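Budgeting a second picking cell: questions for the lab manager at Dorketti

Dorketti, a contract test lab, runs one arm over a divided metal bin and plans to add another by April. We spoke with the manager who holds the equipment budget. She asked that we leave her name out.

The first request she wrote covered the arm, the controller and a year of service. "It was 80 percent of what we spent," she said. "The rest went out in small orders that had no line of their own."

Those small orders were fingers, finger wrap, cable sleeves, clamps and bins. Her new plan lists them separately, with 5 sets of fingers per arm. Quotes for the fingers came from Dritel and Zamudio. Dritel was cheaper per set, but its lead time was 9 weeks, and she chose Zamudio for the first order.

Cable routing gets its own line as well. "Price the dress pack with the arm," she said. "If you add it afterward you pay for the labor twice." The gripper leads need enough slack for the wrist to turn inside the bin, and the slack has to be kept away from the walls.

She does not plan to buy a custom bin. The divider in the present one is held with spring clamps, and she considers that adequate for test work. Sisik, the integrator, quoted a welded fixture at 155 hours of shop time - she turned it down.
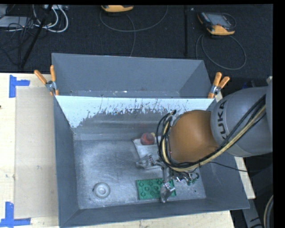
The KUKA arm at work in the front compartment, with a studded green block under one finger.

Test parts are the cheapest item on her list. She buys toy plates and other small objects in mixed shapes and replaces them as needed.

Asked what she would still cut, she named the spare controller. "A loan unit under the service contract covers us. I would put that money into floor space and a longer bench." The bench order is on hold until Sisik confirms the mounting height.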